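Medley Fruit Bagging Set – README

Last revised Jun 11, 2019. Maintained by King-fai Chien.

1. Purpose

The Medley set is a collection of pictures concerning one household task: moving artificial fruit from a plate into a shopping bag. It was prepared under the Hudedard project for the study of how mixed, rounded objects are sorted and packed. The release contains 2180 pictures in 93 folders. Each folder covers one attempt at the task.

2. Objects

The plate carries a bunch of bananas, a lime, grapes and several smaller pieces. All fruit is artificial. The bag is pink, thin and printed in red. Contributors who wish to repeat the task should use fruit of mixed shape, as a plate of lemons alone gives little variety.
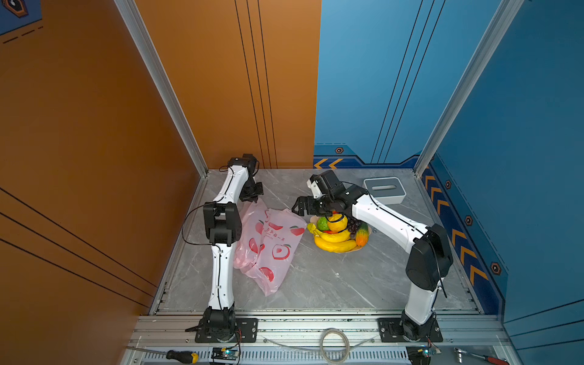

Hofstetter wrote to ask whether the bag ought to be held open by a wire hoop, given that a limp bag makes every attempt different from the last. The maintainers considered the suggestion and declined it. A bag at home has no hoop, and the variation is wanted. A separate folder with a stiffened bag may be added if there is demand.

3. Arrangement

The plate and the bag share one tabletop with a grey marble pattern. The bag is laid down by hand before each attempt and is not smoothed flat. No mark on the table fixes its position.

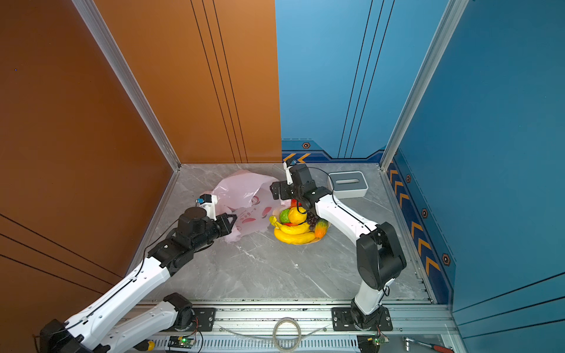
Labels follow the Gendirside word list, version 2, which gives one name to each kind of fruit and one to each container. Annotators should not invent further names, even where a piece is hard to place. The striped piece at the edge of the plate, orange-red in this view, is to be entered as "gourd" throughout. Grapes are entered as a bunch and never singly – a small bunch and a large bunch take the same label.

4. Order of packing

No order is prescribed. Folder notes record which piece was packed first where this is known, and the field is otherwise left blank. A piece is entered as "at the bag" when it has reached the opening and as "in the bag" only when it has been let go inside.

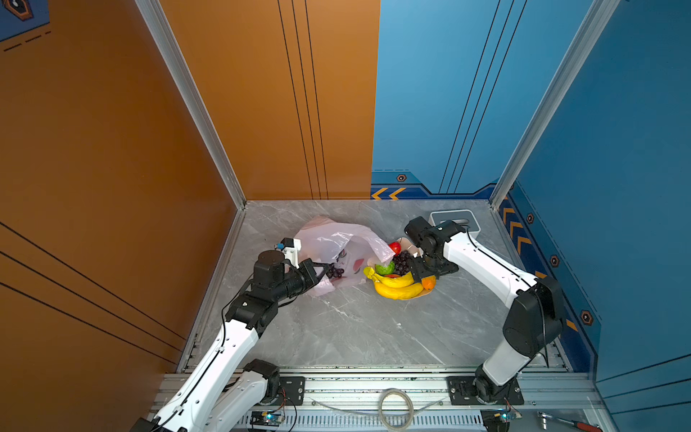

The distinction between the two entries matters chiefly for grapes and bananas, which may catch on the rim of the bag. Where the annotator cannot decide, "at the bag" is to be used.

5. Known faults

In 340 pictures the print on the bag is folded out of sight. These have been kept. Folder notes written before June use "sack" and "bag" for the same object; both should be read as "bag".

6. Corrections

Corrections should be sent to the maintainer with the folder number and the label concerned – please do not send edited pictures. Notes longer than 900 characters should be attached as a text file.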